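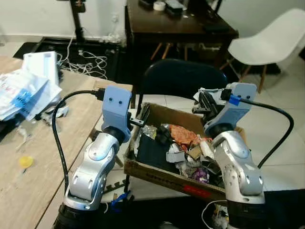

The two-arm station with a box of mixed objects between the arms.

Call for participants: teleoperation study on sorting cluttered boxes

The Rikau group at the Draltton Institute is looking for people to take part in a study on how robots can learn to empty and sort a box of mixed objects. We also have one part-time paid position for a study assistant. Both are explained on this page. Please read until the end before you write to us, because the two have different requirements.

Background of the study

Most robot learning results on picking are made with objects that lie separately on a table. We work with the harder situation, where the objects lie on top of each other in a box, and many of them are soft, shiny or of no clear shape. Wrappers and foil are a good example. A wrapper changes its form each time it is touched, and a method that looks for known shapes does not help much.

In the last project period we collected 3,953 demonstrations from our own staff and trained a policy on them. We call this policy Erdem. In each demonstration, a person guides both arms and takes one object out of the box. The policy sees the camera images and the positions of the joints and learns to predict the next movement.

The result was partly good. On hard objects with flat sides, Erdem reached the level of our staff. On soft objects it was clearly worse, and it often tried the same grasp many times without a change. When we looked into the data, we found one possible reason. Our staff know the arms very well and they almost never fail. So the policy has seen very few examples of a person who misses an object, moves back and tries from another side. Only 223 of the demonstrations contain such a correction.

We now want to test if demonstrations from people without experience, including their mistakes and corrections, make the policy more robust. The new data set has the name Grema. We will train one policy with the old data only, one with Grema only, and one with a mixture of both, and compare them on the same boxes.

What you will do

You will sit at the control desk and move two small handles, one for each hand. The robot arms follow your hands. The box stands between the arms, and you take the objects out one after another and put them down in the marked areas. The order is your decision. If you drop an object, this is not a problem, and you should simply continue. Please do not start again from the beginning, as the corrections are what we want to record.

Some objects can be taken with one arm. For others, it is easier when one arm holds something to the side and the other arm takes the object below. We will not tell you which way to use. After each box there is a short questionnaire on paper with questions about effort, about frustration and about how much you felt in control.

One session takes 60 minutes, including the introduction and a break in the middle. We ask every participant to come for two sessions, on different days. The second session is important for us because we want to see how your movements change after some practice.

Who can take part

You can take part if you are 18 years or older, can use both hands without pain, and see well enough to work with small objects at arm's length, with or without glasses. You should understand spoken instructions in English. You do not need any technical knowledge. We are even more happy with participants who never touched a robot before.

You cannot take part if you have worked with teleoperated arms for more than a few hours in your life, or if you were already a participant in one of our earlier studies on this station. Left-handed people are very welcome. In the earlier data they are almost missing.

What we record

We record the images of the cameras on the station, the movements of the handles and of the arms, and the times. The cameras point to the box and not to your face, but your voice is not recorded either way. The questionnaires get a number and no name. The list which connects names and numbers is kept separately and is deleted when the last session of the study is finished.

We plan to publish the data set together with the article. Up to the moment when the list is deleted, you can ask us to remove your recordings and we will do it. After this moment we cannot know anymore which recordings are yours. You can stop a session at any time without giving a reason, and you are still paid for the full session.

Payment and times

Participants receive a gift card after each session and a small extra amount when both sessions are complete. Travel inside the city is paid back if you bring the ticket. Sessions are possible on all working days, in the morning and in the late afternoon, and also on Sunday between 10 a.m. and 4 p.m. The study begins in January and will go on until we have 700 complete boxes.

Open position: study assistant (part-time)

For the same period we are looking for one person who supports the sessions. Your tasks will be:

Welcoming participants and explaining the handles to them
Filling the boxes after the written plan, so that each participant gets a comparable mixture of hard and soft objects
Starting and stopping the recordings and checking if all cameras are running
Marking in the recordings where a grasp failed and where the correction begins
Keeping the cables and the mounting of the grippers in order, and reporting when something becomes loose

The last two points need patience — the marking especially is slow work, and we prefer a person who does fewer recordings per day with good attention. Experience with Python is useful but we can teach what is necessary. Experience with people is more important to us. Some participants are nervous at the beginning, and a calm introduction makes a big difference.

The position is open to students of all subjects and also to persons who are not students. You will be named in the acknowledgments of the article, and if you want to use a part of the data for your own thesis, we will gladly talk about it.

How to apply

For participation, please use the sign-up form on the Rikau group page and choose two free times with at least one day between them. You will receive a confirmation with the room number and the consent form, which you can read at home and sign when you arrive.

For the assistant position, please send a short letter and a CV through the same page and write "Grema assistant" in the subject line. Certificates are not needed at this stage. We answer all letters, but during the first week of the study it can take some days.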